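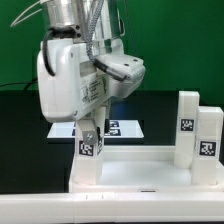
Back from the open evening about Wescombe Park, feet sore, tea gone cold twice. I want to get this down before I start being fair to them.

The plan is called a renewal, so I went in suspicious. We had a renewal nine or so winters back and what we got was a sign. This one has money in it from Skundia, who are putting up the flats on the old bus depot, and drawings by Ternberg, who I gather do a lot of this. The drawings are lovely. It is always late spring in them and everyone has a child on their shoulders. I looked for the drain by the lower gate that floods the path every time it rains and it wasn't there, so either they are fixing it or they have never walked past it in the wet.

They say 31 new trees. I asked how many are coming out and was told that was "being finalized". The two big maples near the bandstand had faint grey outlines on one board and on the next board they had no outline at all. I pointed at the gap and the young fellow with the lanyard said the boards were indicative. I wrote down "indicative" on the back of my hand so I wouldn't lose it.

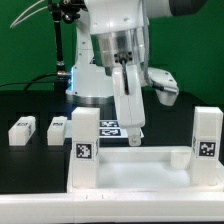 White arm, black tabletop, green behind.

Then the survey. They are very proud of the survey. 43 percent of people want "more activity" in the park, and on the strength of that we are to have an outdoor gym and a paved event square where the long grass is. I filled that survey in. The question was whether I'd like to see more activity, less activity or no opinion. I ticked more because I'd like the wading pool filled before August for once. So presumably I am one of the people who asked for a paved square.

Nothing on who empties the bins. I asked that too. There is a maintenance budget for the first two years and after that it goes "back into the general program", and we all know what the general program looks like, you can see it from the benches with one slat. 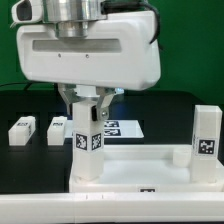

The kiosk is the part I can't leave alone. It's by Okabe, same as the benches, and it's meant to hold a map, a tap and a light, and it sits bang in the middle of the square with a shallow basin around the foot of it. I stared at the model for ages trying to think what it reminded me of, and it's that tall white block standing on end in the white tray, with the metal fingers closed on the top. Take away the fingers and you have the centrepiece of Wescombe Park. I don't hate it. I just don't believe in the basin, which will be full of leaves by October and chip wrappers well before that. And will the tap be on in winter? The lanyard didn't know. He was nice about it.

I'll give them the lower path. Widening it is right, and lights along the back fence are right as well, I've been saying so for years to whoever would stand still. But the path is Stage 3 and the square is Stage 1, and I have seen what happens to a Stage 3.
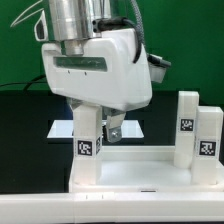
Somebody in the coat queue told me I was being too hard on it, that the east end kids have nowhere to go but the parking lot, and a square with a bit of shade would be a good deal more use to them than long grass and my opinions about maples. I said the shade was drawn in at full height and the trees would arrive as sticks. The answer to that was that sticks grow, and had I got a better idea or just the one complaint?

I had several, as it happens, and thought of all of them on the walk home. Fix the drain. Fill the pool. Put benches with backs along the top path, where people sit on the wall now. It can't cost what a kiosk costs.

Comments close at the end of May. The form allows 10 lines and I have used six on the drain. Must find out whether you can send in two. Also the maples: go down tomorrow before breakfast and see if they've been painted with anything.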